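Equipment Review: Slotted Aluminum Bench Panel for Desktop Computer Service

Prepared by Chunhua Cui for the Elbridge Technical Training Center
Category: workshop furniture and teaching hardware

The Center was asked to review the aluminum work surface supplied by Zastia, together with the desktop tower and removable parts used in the introductory hardware course. The review covers suitability for instruction, ease of upkeep, and the layout of the computer itself. Electrical performance was not part of the request.
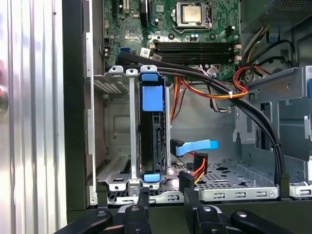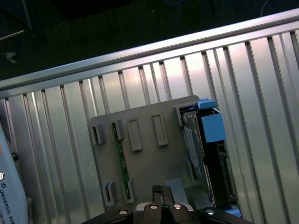
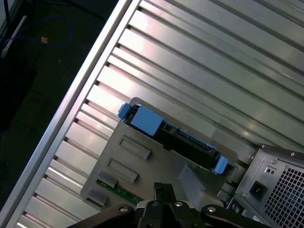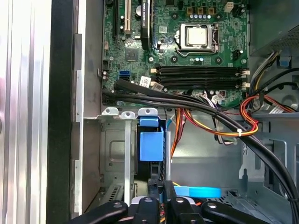
1. Work surface

The Zastia surface is a ribbed aluminum panel with a smooth rail along its edge. It was assessed as a bench for small assembly work over one term of regular classes. Reviewers found it rigid under the weight of a full tower, and it did not shift when students leaned on it to reach into a case.

The ribs are helpful when a flat part must be set down and picked up again, as fingertips can reach slightly under its edge. The same grooves are a drawback where loose screws are concerned. A small screw will roll into a groove and travel along it, and students in the first weeks lost time retrieving them. The Center recommends a shallow parts tray at every station. Zastia does not supply one with the panel.

Reflection is the second concern. Bare aluminum throws back a good deal of light, and under the overhead fixtures in Room 40 several instructors reported glare when reading small print on parts. The second and third photographs show the effect on the ribs. A gray rubber mat over half of the panel resolved the complaint. The mat should be of a type approved for static control and should be grounded in accordance with the Center's existing bench procedure.

Cleaning is simple but slow. A dry brush run along each groove removes dust; a cloth alone does not reach the bottom. Station monitors should allow for this at the end of each class period.

2. Desktop tower

The tower is an older model of ordinary layout, and for teaching purposes this is to its credit. With the side open, the processor, the memory slots and the drive cage can all be seen from a seated position. The processor is held in a metal retention frame with a lever alongside, and instructors can point out both without removing anything else first.

The four memory slots are parallel and have white latches at the right, which stand out well against the black slots. Beginning students identified them quickly. The blue SATA connections on the board are also easy to find by color. Reviewers would have preferred printed labels large enough to read without a lamp.

Cable routing received the lowest marks. Heavy black cables pass over the top of the drive cage, and the colored power wires loop through the middle of the case. A student working on the drive must move some of this wiring aside, and it tends to come back. Additional cable ties are inexpensive and should be fitted before the next term begins.

3. Drive caddy and bracket plate

The black caddy with light blue tabs is the most successful item in the set. The tabs are at opposite ends and are plainly visible, so an instructor can give directions from across the room. In class use, the tabs showed no looseness by the end of the term. The plastic is lighter than that of the Pan caddies it replaced, and a student who forces it at an angle could damage it. Instructors should demonstrate the motion once with the drive out of the case.

The flat gray plate with raised slots is useful for explaining how a drive is positioned, and it lies steadily on the ribbed surface. Its corners are rounded and present no hazard in handling. The plate should be stored flat, as one returned from a crowded drawer slightly bent.

4. Comparison with the previous bench

The Center's former benches were supplied by Jenditia and had a painted top. They were quieter to work on and easier to wipe down. The paint chipped, however, and replacement tops had become difficult to obtain. The Zastia panel is expected to outlast them and accepts clamps along its grooves, a feature the older benches lacked.

5. Rating and recommendation

Work surface: recommended, with mat and parts tray.
Desktop tower: acceptable for introductory courses, subject to improved cable routing.
Drive caddy and plate: recommended without conditions.

Departments wishing to order the same panel should submit a request through the Elbridge purchasing office by the end of October. Requests should state the room number, the number of stations and whether a static control mat is already on hand.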